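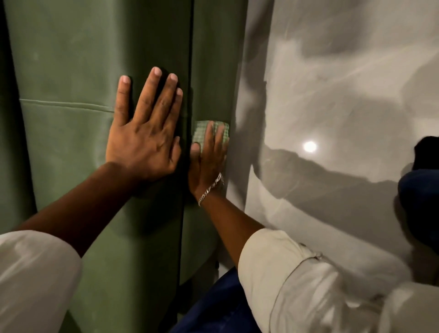
2月に入ってからずっと、宅録のボーカルに挿すコンプのことばかり考えている。きっかけは前にアップした弾き語りの曲で、自分で聴き返すたびにサビの頭だけ声がピョコッと前に飛び出してきて、恥ずかしくて最後まで聴けないのだ。最初は部屋の響きのせいだと思った。それで吸音の情報を漁りまくって、くすんだセージグリーンの布を張ったクッション入りの壁パネル、横に細く縫い目が一本走っていて、隣のパネルとの間に縦の継ぎ目がすっと通っているような、ああいう壁に本気で憧れた時期もあった。布に白っぽい擦れが少しくらいあっても、ぜんぜん気にしない。でもうちは賃貸だし、クローゼットの前に毛布を吊るして録り直してみたら、サビはやっぱり飛び出した。部屋じゃなくて私の歌い方とコンプの問題でした。はい。

で、買ってしまったのがDistaというメーカーの、Heraという1Uハーフサイズのコンプ。中古です。楽器屋のアウトボードの棚をなんとなく見ていたら、ツマミのうちの一個だけ色が違う個体があって(たぶん前の持ち主が交換したんだと思う)、その分だけ安くなっていた。音に関係ないところで安いのは大歓迎! 店員さんに「プラグインじゃダメなんですか?」と聞かれて、うまく答えられないままレジに行った。

ダメじゃないんです。ずっとプラグインでやってきたし、今もミックスの時は普通に使っている。ただ私の場合、あとからいくらでも直せると思うと歌がどんどん雑になる。録る段階で音が決まってしまう緊張感がちょっと欲しかった。あと、夜中に画面を見ないで手でツマミを回したい。理由としては後者のほうが大きいかもしれない。

つなぎ方は、マイク→プリアンプ→Hera→オーディオインターフェースのライン入力。これだけ。なのに最初の晩は音がまったく出なくて、ケーブルを全部抜いて挿し直して、ヘッドホンまで疑って、結局Heraの背面の入出力を逆に挿していた。INとOUTの印字が小さいんですよ……老眼にはまだ早いはずなんだけど。音が出たのが夜の11時過ぎで、もう歌える時間じゃないから、小声で童謡を歌ってメーターの針が揺れるのを眺めて寝た。針がふわっと戻ってくるのを見ているだけで楽しい。

肝心の音の話。アタックを一番速くしてレシオを上げると、サビの頭はたしかに引っ込む。引っ込むんだけど、今度は子音がつぶれて「か」が「は」みたいに聞こえる。歌詞に「帰り道」が出てくる曲だったので、「はえりみち」になってしまって一人で大笑いした。そこから少しずつアタックを遅くしていって、時計の針でいうと2時くらいのところで「か」がちゃんと「か」に戻った。リリースは速めが好み。遅くすると、ブレスのところがずっと押さえつけられている感じで、歌っていて苦しくなる。

その状態で同じサビを17テイク録った。歌い直したんじゃなくて、設定を少しずつ変えながら録ったら17になった、という感じ。翌朝聴いたら違いがわからないのが半分くらいあった。夜の自分は何を聴き分けていたんだろう。でも一番良いと思ったテイクは夜も朝も同じで、これはちょっと嬉しかった。リダクションの針がほとんど動いていない、かなり浅いやつ。あんなに圧縮する気満々で買ったのに。

浅くていいとなると、今度はコンプの前のプリアンプが気になってくる(沼の入口だ)。今使っているのはオーディオインターフェースより先に買った古いKirklowの卓上型で、ゲインを上げるとサーッというノイズがわりと乗る。コンプで小さい音が持ち上がるぶん、そのサーッも一緒に持ち上がってくるわけで、静かなAメロではそこそこ目立つ。マイクにもう少し近づいて歌えばゲインは下げられる。でも近づくと低音がもこもこしてくる。もこもこを避けて少し斜めから歌うと、今度は歌詞カードが見えない。譜面台を反対側に動かしたらスタンドの脚に小指をぶつけた。痛かった。

そういえば、Heraの裏にはリンク用の端子もついていて、2台つなぐとステレオで使えるらしい。アコギをステレオで録る時に良さそうだなあと思って、もう一台の相場を調べかけて、ブラウザを閉じた。閉じたんだけど、検索履歴には残っている。アコギは今のところコンプなしで録っていて、それで困ったことは一度もない。困ってから考えよう。

メモ代わりに今の設定を書いておくと、テンポ76の弾き語りで、アタック2時、リリースは左寄り、レシオは一番低いところ、メイクアップはほんの少しだけ。ツマミに数字が書いてないのでこういう書き方しかできない。スマホで写真を撮っておけばいいんだけど、毎回忘れる。マスキングテープに線を引いて貼るという昔ながらの手もあって、文房具好きとしてはむしろそっちをやりたい。何色にしよう。

録り直したボーカルは、今週中に仮ミックスまで持っていくつもり。リバーブはいつものSulemanaのプレートで、短めにしておく。前回はリバーブをかけすぎて風呂場みたいだったので、今回は控えめに。コーラスも足したいけど、下のハモリが低すぎて私の声だと出ない音がひとつあるから、そこはメロディのほうを変えるかもしれない。できたらまたここに貼ります。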